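Teleoperation at Tarkel: an interview with Leanne Tapley

Leanne Tapley runs the demonstration program at Tarkel, where operators teach two-armed robots to handle household objects by driving them remotely. She came to the job from industrial metrology, and she talks about fingers and apples in the same terms she once used for gauge blocks. We spoke by phone in December, with Edvin Björklund, who maintains the hand controllers, joining for the second half.

The operator wears a headset showing the view from the robot's head and a pair of gloves that read the finger joints. Arm position comes from trackers on the wrists. "The gloves are the weak part," Tapley said. "A human thumb has a saddle joint at the base. The robot's thumb doesn't. You need a mapping between the two, and every mapping gives something up."

The current mapping favors fingertip position over joint angle. The earlier one copied angles directly, and operators complained that a pinch on their side came out as a near miss on the robot's. Changing it took Björklund 5 weeks, most of which he spent on the thumb.

New operators start with a bottle, a cup and an apple on a white table. The bottle and the cup are there as things to avoid. The apple is the target, and Tapley considers it a better first object than a block. "A block tells the operator where to put the fingers. With an apple you have to decide. If you close too early on one side, it rolls, and then you have a bad demonstration and an apple against the cup."

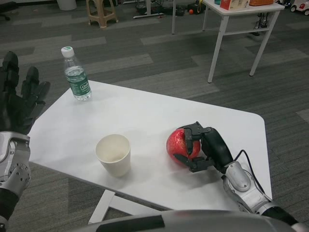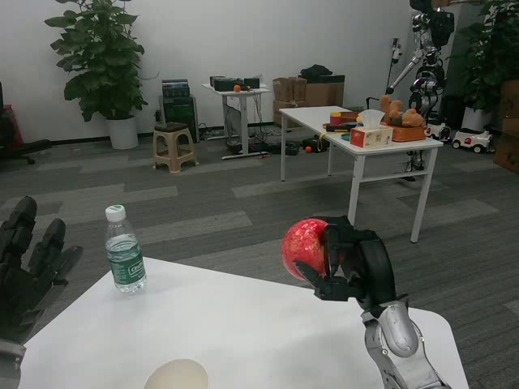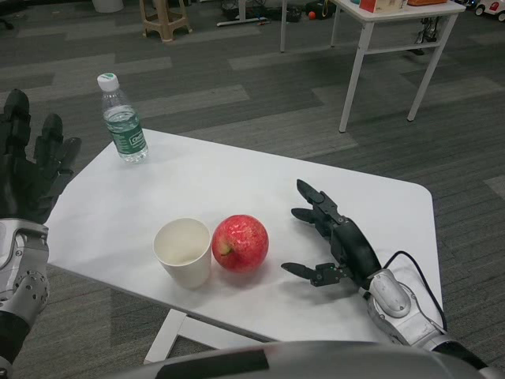
Each operator records 21 demonstrations of the same pick before moving on. Those are reviewed the same afternoon by Edith Tamayo, who marks the start of the reach, first contact, full closure and release. She rejects any recording in which the operator pauses in midair for longer than a second. According to Tapley, the pauses cause more trouble than the dropped objects do. A policy trained on hesitant recordings will learn to hesitate, and it may stay in the pause, as the view during a pause contains no cue for leaving it.

"Dropped objects we keep, provided the operator recovers," she said. "The recovery is useful. The robot will drop things too."

I asked whether it would be simpler to move the arm by hand, as is common with industrial arms. Tarkel did this for its first year. The joints were set to compensate for gravity and the instructor guided the wrist directly. Tapley gave two objections. The instructor's own arms appeared in the camera view throughout the recording and were absent when the robot ran alone. And one person could not guide an arm and five fingers at once.

"For a drawer or a lever, I would still do it by hand," she said. "You feel the contact through the arm. Over the link you feel nothing. Our operators judge grip by looking at it."

Björklund disagreed in part. He has been testing small vibration motors in the glove fingertips, driven by motor current in the robot's hand, and says that trained operators close with less force when the motors are on. He would not give a figure. The trial has had 8 participants, and two of them turned the motors off because the buzzing distracted them.

Delay is the other constraint. The link runs at around 8 hundredths of a second from glove to finger, measured on the local network. Operators stop noticing it within the first session, Björklund said, but it shows in the data as a slight overshoot at the end of each reach. He corrects for it by shifting the commanded positions against the video before training.

Both of them were cautious about how far the results carry. A policy trained on one table height works poorly on another unless the height was varied during recording, and Tapley now asks for the table to be moved between batches. The angle of the table changes as well. Lighting is left alone for the time being.

The next task is unscrewing a bottle cap. It needs both hands, and Tapley expects the mapping to be revised again before anyone records it. "The thumb has to travel sideways under load," she said. "At the moment it slips. Edvin has a list."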